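Home > Workshop and Storage > Bar Stock and Metals

Storing hex bar in an open metal bin – surface rust and orientation

Posted by Malik, November 2025

I keep short lengths of hex bar in an open gray metal bin on a wooden tabletop. The material is plain low-carbon steel, cut to blanks, and used at a rate of a few pieces per week. The bin has no lid and no liner. The building is heated during the day only.

The bars have a reddish-brown surface. I had assumed this was ordinary storage rust and that it would clean off before machining. On the last batch I measured across the flats after wire brushing and found the readings varied from one end of the bar to the other, enough that the collet did not grip evenly.
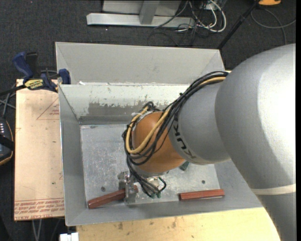 Two bars in the bin, lying at different angles on the floor.

What I would like to know:

Is the variation likely to come from the rust, or from the bar as supplied?

Does it matter that the bars lie directly on the bin floor at whatever angle they land? The bin is deep enough that I would prefer to keep it.

Is there a coating that does not have to be fully stripped before the bar goes in a collet?

I have 12 blanks left from this batch and would prefer not to scrap them.

Fokell
Reply, accepted by poster

Check the supply condition first. Hex bar is sold both hot rolled and cold drawn. Hot rolled bar has a scale layer and wider tolerances across the flats, and it can vary along its length before it has ever been stored anywhere. Cold drawn bar is held much closer. If your paperwork says hot rolled, a collet is the wrong way to hold it. Use a three-jaw chuck, or skim a short round section at one end and grip on that.

If it is cold drawn, light rust will not account for much once it is brushed off. Pitting will. Brush one flat back to bright metal and look at it under a low-angle lamp. Measure all 3 pairs of flats at each end and in the middle, and write the readings down. A consistent difference between pairs points to the bar. Scattered readings on the same pair point to scale or pits.

On storage: bare steel on a bare steel floor holds moisture along the contact line. With hex bar that is a full flat, so the contact area is larger than with round. Two strips of plastic or sealed hardwood across the bin floor will lift the bars clear. Set the strips square to the long side and lay the bars across them, all in the same direction. Make sure the shortest blank still spans both strips. Oiled strips are fine. Untreated wood is not, as it takes up water and holds it against the steel.

For the coating, use a thin water-displacing oil and wipe with solvent before clamping. Wax-type films last longer but build up in the collet slots.

Prevum
Reply

Agree with the above on the strips. I would add that a bin heated by day and cold at night will see condensation whatever you put on the floor. Ours was worst in January. A loose cover helped – not sealed, it traps damp air. We also re-oil every 90 days. Bars that are going to be used within a week or so we don't bother with.

Bronholm
Reply

just buy stainless

Malik
Comment

Paperwork says hot rolled, so that settles the first part. I will turn a grip section on the remaining blanks and fit strips to the bin. Stainless is not an option for this part – it gets welded to mild steel afterward.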